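Home | Kitchen | Storage | Garden | About

How to Store Apples in Plastic Baskets

Every fall I buy apples as if a siege were coming. By December I used to have a box of brown mush and one heroic survivor. Slotted plastic baskets fixed most of that, and they cost less than the apples.

Start by sorting. Anything bruised or nicked goes in the kitchen to be eaten this week. Keep the stems on and don't wash the rest.
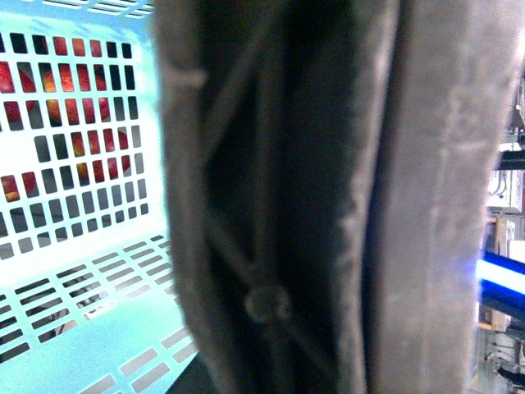
Wipe the baskets with a damp cloth and let them dry overnight. I use the Kastley ones, 11 inches across, but any basket with holes in the sides and floor will do. Lay the apples in a single layer, not touching if you have that kind of patience. I don't, so I check mine every Sunday. 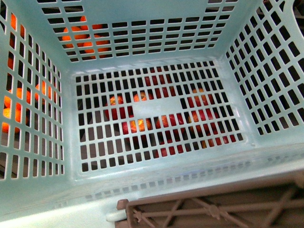
Stacking is where people get greedy. Put the next basket on only if its weight rests on the rims, or the bottom layer becomes cider. A slotted floor earns its keep at checking time: with an empty basket over the fruit, you can still see the red skins through the slots, and a bad one tends to give itself away. Lift the basket off anyway and sniff. Your nose is quicker than your eyes.

Keep the lot somewhere dark and cool, well under 60 degrees - a garage is fine until it freezes. Oranges get their own basket. Potatoes get their own room.

Related
- Bratum Jars: Are the Lids Worth It?
- Omerović Plum Butter, the Slow Way
- 20 Uses for a Godus Crate
- Onions, Braided Badly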